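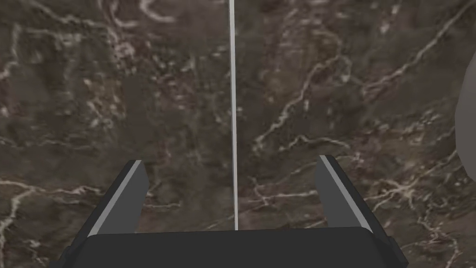
Wrist camera view in the simulator, gripper open, dark brown marble behind the fingers.

Heldale Gripper Comparison: Frequently Asked Questions
Last updated Sunday, November 16, 2025

What is compared on this site?
We compare two parallel grippers, the Heldale and the Pasel, on the same two-arm robot in a simulated kitchen. We also compare two camera positions, the head and the wrist, and two controllers. All results published until now come from simulation. The first tests on a real arm are planned for December in Esbridge.

Who makes the tests?
Mahtab Khosravi prepares the rooms and runs the trials. The Lynch controller was written by a different team, and we use it without changes.

How many trials did you run?
3901 in total. Each combination of gripper, camera and controller received nearly the same number. Trials which stopped because of a software error are not in this total, they are listed in a separate file on the download page.

Why do you need the head camera, if there is already one on each wrist?
The wrist camera is good for the last part of the approach, but it loses the rest of the room very quickly. When the wrist turns, it can happen that the whole picture is a wall or a stone surface, and the controller must remember where the bowl was. With the head camera you can follow the arm and the counter together. The weak point is that the arm may cover the object. 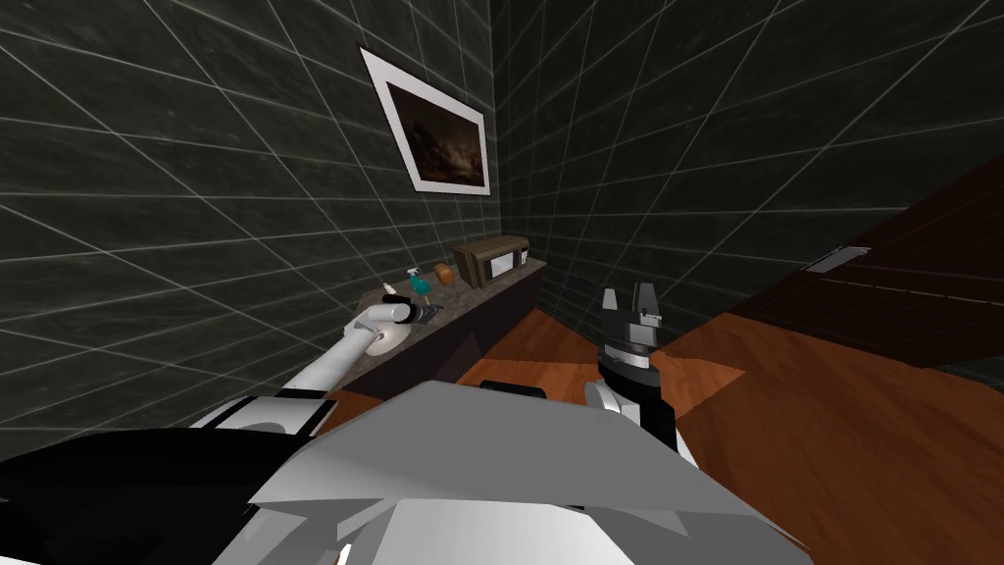

Head camera view: left gripper over the white bowl, spray bottle further along the counter.

Do the wall and floor materials change the result?
Yes, more than we expected. Strong veins in a stone texture can be taken for an edge by the simple edge detector. We change the materials between groups of 80 trials, so each gripper meets easy and difficult backgrounds equally. 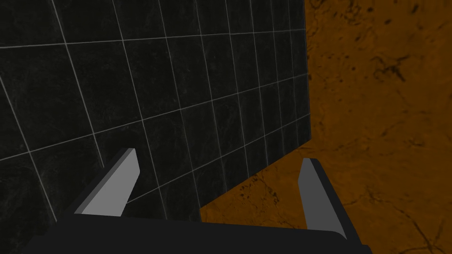
How long does one trial take?
The time limit is 5 minutes of simulated time. If the object is not lifted before this limit, the trial counts as failed, even when the gripper is already touching it.

Which controller should I choose for a first try?
We recommend to begin with the standard one. It is slower than Lynch, but the settings file is short and the error messages are easier to understand.
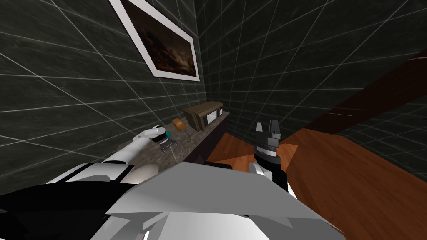 The standard controller moves one arm at a time, and the Lynch controller can move both. For a fair comparison we score only the left arm. The right arm can stay upright with its fingers pointing up while the left one reaches over the counter. When you check a trial by eye, look also at the faint shadow of the left fingers on the stone, it helps to judge how high they are.

Can I use my own gripper model?
You can, if it has two parallel fingers and the model file is smaller than 800 KB. Bigger files make the loading very slow. Please simplify the mesh first and check that the fingers close symmetrically.

Where can I send a question which is not in this list?
Please use the contact form and write the trial number in the subject line. Mahtab reads all messages, but an answer may need several days.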